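Muvimari Table Covers
Rokanthorpe range

Home > Dining > Table Covers

Item no. 3271
Sold singly. Ships folded in a paper sleeve.

The Rokanthorpe is our everyday table cover, meant for kitchens and breakfast rooms where the table gets used all day. It is a plain woven cotton cloth with a double-stitched hem. The weight is 359 grams, so it lies fairly flat once the fold lines have dropped out.

Ans Willems drew up the range for us and still sets the sizes. The first cloths went on sale in May under the Lozano name, and older packaging may still say Lozano on the sleeve. The cloth inside is the same.

Size and fit
Measure the top of your table, then add the drop you want on each side, twice. Most people like a drop of a hand's width or a little more. For a bench table, go shorter – long drops get caught under knees.

Cotton shrinks. Allow for about 2 percent in length after the first few washes.

Care
Machine wash warm with similar colors. Skip the fabric softener, which makes the cloth slow to soak up spills. Tumble dry low or hang over a line. Iron while slightly damp, wrong side up. Candle wax should be left to harden and then scraped off with a dull knife before washing. 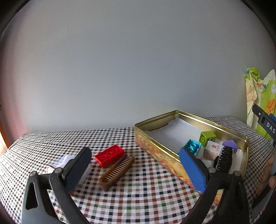
Can I cut it down for a smaller table?
Cut it to size after the first wash, leave an inch on each side for a new hem, and pin before sewing. Cut cloths can't be returned.

Returns
Unwashed cloths can be sent back in the original sleeve. Write the item number on the slip and mark it for Gleice Tavares, Returns.

Goes with
Furero napkins, item no. 961
Furero bread cloth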